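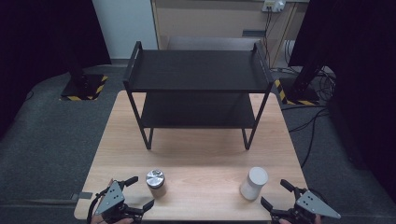 4.3 Recording a two-handed shelf task

This section covers the recording of demonstrations with the Vilex hand-held grippers. It assumes that both grippers have been paired (section 3) and that the head camera has been checked. The worked task is "Ponis", in which two small containers are moved from the tabletop to a two-tier shelf, one with each hand.

Setting the start position

1. Stand the shelf towards the back of the table with its open front facing the operator. Both levels must be clear.

2. Place the two containers in front of the shelf, one for each hand. Use containers that differ in colour and lid. Leave enough space between them for both grippers to close at the same time.

3. Vary the position of each container slightly from one episode to the next. Do not mark fixed spots on the tabletop.

4. Check that the stands are inside their hazard tape outlines. If a stand has been moved, repeat the calibration in section 2.6 before going on.

CAUTION: Cables on the floor are a trip hazard. Keep them clear of the place where the operator stands.

Recording an episode

5. Hold both grippers over the near edge of the table, fingers open and pointing inwards. Keep still until the tone sounds.

6. Pick up the left container and place it on the lower shelf. Pick up the right container and place it on the upper shelf. The two movements may overlap.

7. Return both grippers to the start position, open the fingers and wait for the second tone. The episode is saved at this point.

8. If a container falls or is knocked over, finish the movement as well as you can and tag the episode "recovery". Do not delete it — these episodes are sorted later.

Note: Work at normal hand speed. Very slow movements are accepted by the recorder but are filtered out before training.

How many episodes to record

A first model needs 1000 accepted episodes. For a task with mixed containers, plan for 2000. Change the operator or the containers after every 101 episodes, and start a new session file each time.

Error 9 during recording means that one gripper has lost tracking. Stop, lower both grippers and restart from step 5.

Section revised 19th January, Zixuan Yin.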